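Workshop notebook, toy and clutter sorting
29 Dec 2021

Quiet day with half the building still away, so I finally got to the mixed bin that Bereket has been asking after. I've put the kettle within reach and I'm writing as I go, because last time I trusted my memory and we ended up with two versions of the list.

Started with the grey bin on the green cloth, which is still the best surface we have for this (the pale bench swallows anything white, as we learned in March with the plush). The cubes are lined up along the left as our drop spots, cream then blue then pink, same order as Ebere's sheet so we don't get muddled later.
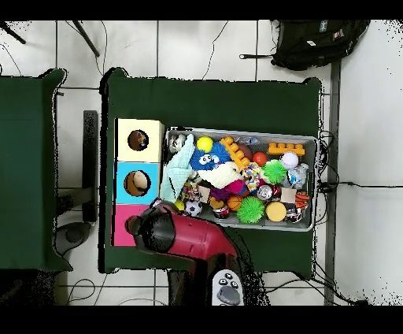

Grey bin and the three cubes. Blue monster near the top, baseball over to the right.

I'm fond of that blue monster, I must say. Plush is lovely stuff but it takes up so much room, and the little balls go hiding underneath it. My feeling is that the soft toys should come out first and the balls after, with the building blocks left until there's space to get hold of them properly. Ebere prefers balls first. We can try both and compare notes over lunch!

Then there's the wire tray, which is a different sort of mess altogether: cans and towels in with the toys, a crushed can in the middle and the light blue towel hanging over the front rim. The tiger is at the back. I'd like the cloths folded and given their own box from Pestora, the shallow kind, if there are any left in the Plondbridge order. 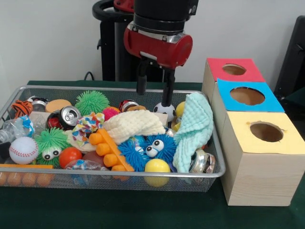
Notes on the bin contents

Recycling keeps creeping in with the toys. There's a clear plastic bottle at the right side and a silver can further down, plus a bit of cardboard, and I think those belong on the tray list. Bereket, please shout if you wanted them kept in on purpose. 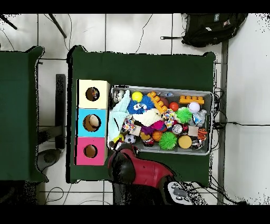 Pink cube showing bare cardboard inside. Bottle at the right edge of the bin.

Still to do: relabel the cubes, 14 new tags to cut, ask Ulus about a second green cloth the same colour as these. Also the backpack on the floor wants a hook.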